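Gripper and Camera Trials: Your Questions

I get the same dozen emails about our two-arm bench, so I'm putting my answers in one place. I add to this page when something new comes up, usually around April when the student projects kick off and everybody wants to buy a gripper by lunchtime.

What are you comparing, exactly?

Two sets of gripper fingers and three ways of seeing what they're doing. The Candley fingers are the stiff ones, and the Sedgwick fingers have more give at the tip. The cameras are a wrist unit, a small fixed one placed low down at the bench, and whatever we can get from up high. The controller stays the same the whole way through (it's the Tromside one), so if a run goes badly I can't blame that. I'd love to, some days.

Why soft stuff? Wouldn't blocks be easier?

So much easier! Blocks are how I started, and both sets of fingers did so well on them that I learned nothing. Cloth and caps are where you see the difference. A cap has a stiff part and a floppy part, and a finger that's happy on the brim can slide right off the crown. My usual layout is one arm on each side of the table, a bin toward the back for each of them, and the thing to be picked up in front where either arm could have a go at it.
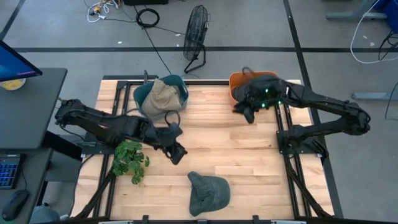
Terence Naylor wrote in to say I should quit fussing over fingertips and slow the close down first, because on his setup half the dropped cloth went away once the fingers stopped snapping shut, and he'd only changed one number to get there. He also thinks I'm too nice to the Candley fingers.

I tried it, Terence, and you have a point. Slowing the close helped the Sedgwick fingers a lot. It helped the Candley ones a little, and then they went back to pinching up a fold and letting go of it halfway to the bin. (I'm still nice to them. They never come loose.)

How many runs before you trust a result?

I do 80 per set of fingers before I'll say anything out loud, and I shuffle the objects between runs so I'm not just teaching myself one good pose. The long test was 1000 tries. We threw some out for silly reasons, like me bumping the table, and kept 900. If you can only manage one afternoon, do fewer objects and more tries of each.

Do I need two arms?

No! Start with one. Two arms are great for handing things over and for holding a cloth flat while the other one grabs, but you pay for it in time. You'll spend days making sure they can't knock into each other, and then one of them will still find the other's elbow. I set a no-go strip down the middle of the table and only open it up for handovers.

Where should the cameras go?

This is the question I get most, and I've changed my mind on it twice. The wrist camera is great until the last inch or so, when the fingers get in the way of the thing they're about to touch. An overhead view is good for planning, since you get both arms and both bins at once, but it's poor at telling you how high a piece of cloth is bunched up.

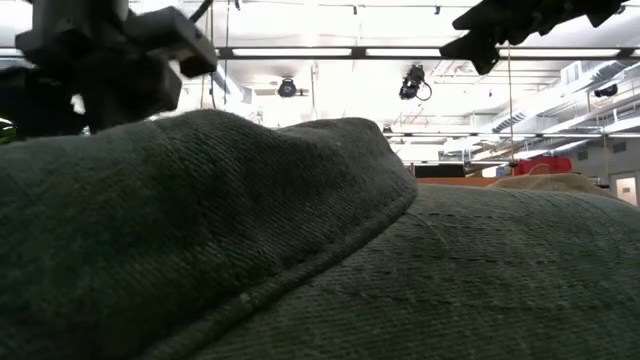

I like a low fixed camera for checking contact, and I set ours up before I touch anything else. You want it at table height so you can judge the gap between the fingers and whatever is under them. The catch is how near things get. With a cap right up against the lens, you can practically follow the twill and the rows of stitching, but the green fabric takes up most of the view and the gripper is a bit soft in the corner. You also end up aiming at the ceiling lights, so fix your exposure by hand or it'll wander every time an arm swings past. I'd move the camera back until the whole cap fits and then leave it alone.

What about the Coltavitz cable guides?

Kastriot Nikolaidis asked me this one, and then three more people did. I've only had them for a short while. They're fine on the forearm, but at the wrist I still leave a loop of slack, because a tight cable tugs on the last joint and you'll see it as a tiny drift in your grasp position. Turn the wrist all the way both ways by hand before you power up and watch the loop while you do it.

Can I have your data?

Yes, if you don't mind a mess. The log is one plain file, 1841 lines last time I looked, with a column for the fingers used, one for the object, and one for my notes. Some of the notes are just "ugh." Email me and I'll send it over with the camera settings.

Which fingers would you buy?

For cloth, the Sedgwick ones, with the close speed turned down. For anything with a hard edge, Candley. I haven't tried either on wet fabric yet, so please don't ask me about laundry until I've had a chance to put a towel under the bench and give it a go.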